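Opinion: pay for the bench, not the arm

Apr 17, 2022

Gonmont sells its two-arm bench kit on the strength of the arms. The brochure gives them most of its pages and the table a single line. I think that is the wrong way round, and buyers comparing it with the Briggs package should say so before August, when the list price goes up by over 1,000 pounds.
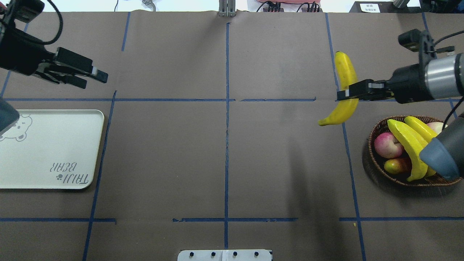

Payload and reach are easy to print. Repeatability on a real task is harder, and it depends on how well the operator can put things back where they were. Uvel charges 2,000 pounds for a marked and measured worktop. Gonmont leaves that job to the customer, with a 7 page setup guide. 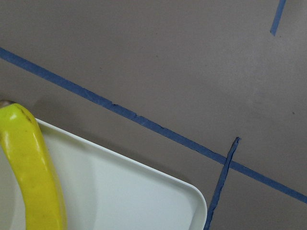
Soft goods and fruit are a fair test of a parallel gripper, as they bruise, roll and never match a drawing. They are also a poor test if the start position drifts between runs. Hand-laid markings are cheap, but blue tape tears and its ends fray, and a ragged edge is a weak reference for placing a tray or a banana. A printed mat would cost little and settle the matter – Tillonau already bundles one at 49 pounds.

The arms themselves I have no quarrel with. My complaint is with a price that treats the surface beneath them as an afterthought. Gonmont should supply a proper one, or take the word "complete" off the box.

14 comments | 7 shares

Related
Tillonau mat: fitting notes
Briggs package: what the warranty covers
Choosing gripper fingers for soft goods

Contact us | Copyright 2022 | Back to top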